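Two-arm cell, left gripper keeps dropping round boards. Help?

Marius Oprea
Hi all. Bench cell with two arms, yellow bins either side, steel tray in the middle. Left arm picks round red boards and puts them on the tray. Was fine till December, now it drops maybe one in every few, always on the lift. Right arm does the wire leads and is no trouble at all. Grip force is at 50, tried 70, no change except it squeaks. Cleaned the fingers with a damp cloth. Camera finds the boards ok I think?? Any ideas before I ring Ornico and pay for a visit.

Anca Sandu
Had this at Allitden, same sort of setup. Put the force back to 50, you'll crack something. Check in this order:
Finger pads first. Red ones go shiny with wear and a cloth won't fix it, swap both, never just one.
Then the cable loop on the arm. If it's too tight it tugs the wrist when the arm reaches the far side of the bin. Leave slack, strap it in 2 places, then jog by hand to every corner and watch it.
Then redo the camera offset. Ours was out by 5 mm after somebody leant on the mount, so the fingers were closing on a capacitor and not the edge of the board.
Also are the boards overlapping in the bin? Ours picked the bottom one and flicked the other off.
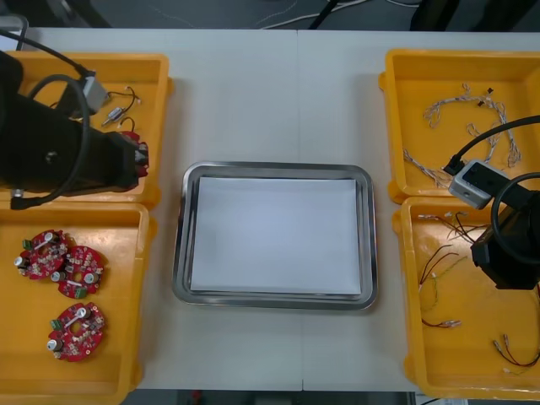 Paper in the tray is worth keeping btw, bare steel gave us glare and the camera went daft. Change it when it gets grubby. Tape the corners if it creeps. And do the offset last, after the pads, or you'll be doing it twise.

Dinu
just turn the speed down, worked for me

Marius Oprea
Pads were shot. Swapped both, offset next, will do it after lunch. Thanks Anca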